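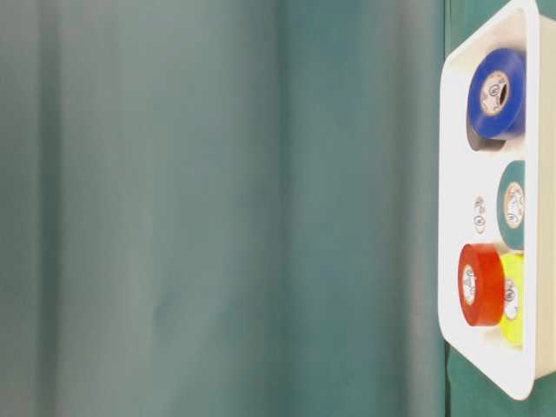
The **Endska Run** is a non-competitive touring event for classic cars and motorcycles, held each February over two days in the hill country between Trernarura and Grerar. It is open to vehicles built at least 40 years before the year of entry. Most cars spend the night before the start in the old tram depot at Trernarura, where the bays are divided by fabric curtains, a teal-green one hanging in soft folds being typical of the kind. Owners may stay with their vehicles until ten in the evening, when the depot is locked.

## History

The run was started by Waldemar Nowakowski, a coachbuilder from Grerar, who wanted a winter outing for customers whose cars otherwise stood idle until spring. The first event had 7 entries and went only as far as the Endska pass and back. Snow closed the upper road in its second year and the cars were sent round by the reservoir instead. That diversion proved popular and was kept as part of the normal route.

Nowakowski ran the event from his workshop until his retirement. It then passed to the Dankwa Motor Club, which added the second day and moved the start to Trernarura. Motorcycles were admitted soon afterwards. Three-wheelers are entered as cars.

## Route

The first day leaves Trernarura at eight in the morning and follows the valley road to Dankwa, where there is a stop for lunch. It then climbs to the Endska pass by a series of hairpins. The steepest section is 34 metres long, cobbled, and known locally as the Ladder. Vehicles without enough power or braking for it may use the forestry road, and do not lose their finisher's plaque by doing so.

The second day is shorter and mostly level. It crosses the moor to Grerar, with a fuel stop at the reservoir dam, and ends in the market square in the early afternoon.

## Rules

There is no timing and no prize for speed. Each crew carries a card which is stamped at the control points, and a full card earns a plaque. Modern tyres, electronic ignition and added seat belts are allowed. Engines must be of the type originally fitted. Trailers may be used to reach the start but not between controls.

Drivers who have not taken part before attend a briefing on the evening before departure. Senyo Nartey, clerk of the course, introduced this after several crews missed the turning at Dankwa and arrived at the pass from the wrong side.

## Spectators

The finish at Grerar draws nearly 3000 people in a dry year. Parking at the pass is limited to a single lay-by, and the road is not closed to other traffic during the run. The cars remain in the square until four o'clock.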